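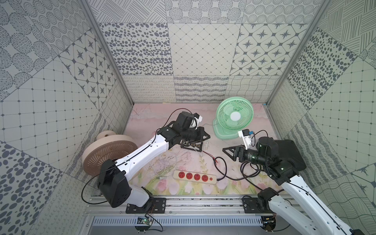

Jirier Bench Duo is a two-arm workstation for companies and schools that want to test household chores with a machine, on a real table and with real objects. Customers ask us every week if the arms can do housework yet. Our answer is: some of it, slowly, and with a person near. Cables are the subject where we get most questions, and the picture is a fair example of why. Thin white cords lie in a tangle next to a power strip with four red sockets, a white plug is on the table, and two small fans stand and lie behind. A person sees at once which cord to pull first. For the machine this is still one of the difficult tables.

What is in the set

- Two arms in white and black, left and right, with mounting plates
- Aluminum rail for the front edge of the table
- Two-finger grippers
- One small camera for each wrist
- Cable duct, controller boards and power supply
- Zosance software, license for 2 computers
- Printed setup guide in English

The table and the enclosure are not part of the set. You can order them from us separately, or use your own table if the top is flat and does not move when you lean on it.

What it can do today

With the Zosance software the set comes with 10 ready chores. The easy group is picking up, sorting and placing of hard objects: cups, boxes, remote controls, small tools. In our workshop in March we repeated each chore from this group 32 times, and we are satisfied with the result. You can change the objects for your own after a short training by hand guiding.

The second group is chores with both arms, for example to hold a box with one arm and to open the lid with the other. They work when the object starts in a similar place each time. If you turn the box to the side, please expect that the arms will stop and ask for help.

What it can not do yet

Soft and long things are difficult. This means cords, laundry, plastic bags. The arms can take a plug from the table in many cases, but to put it in a socket needs an exact angle, and the gripper often closes on the plug a little crooked. We do not sell this as a finished function. It is included in the software as "trial chore", and you can switch it off.

Please do all plug exercises with the power strip disconnected from the wall.

The arms are also not a replacement for a worker on a shop floor. Tsoukalas, our partner for small assembly shops, uses the set for preparing parts trays and leaves the wiring to the staff. We think this is the correct use for now.

Setup and service

Two people can install the set in one afternoon. The rail must be fixed with screws - clamps are not enough, the arms will shift after some time. Calibration takes 10 minutes and should be repeated if somebody moved the table.

Spare fingers for the gripper are available in the Zamis accessory line. Other fingers may fit, but we did not test them.

For price and delivery time please write to us with your country and the chore you have in mind. A photo of your table helps us very much.

Page updated 06/06/2026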